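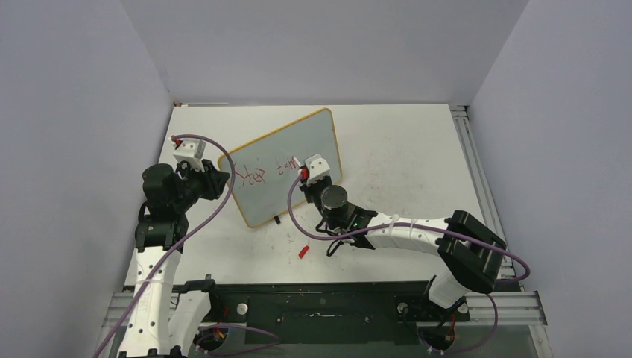 Collecting demos for a two-arm writing task goes a lot faster once you stop trying to make every run pretty! I aim for 300 per task, split over 2 or 3 sittings. Have the left gripper steady the top edge of the whiteboard *before* the right one brings the red marker down, and do it in that order every single time.

Between runs:

- wipe the board
- turn it a little (mine's usually crooked, and I want it that way)
- hit record, then move

Keep the wobbly letters. Toss a run only if the marker drops.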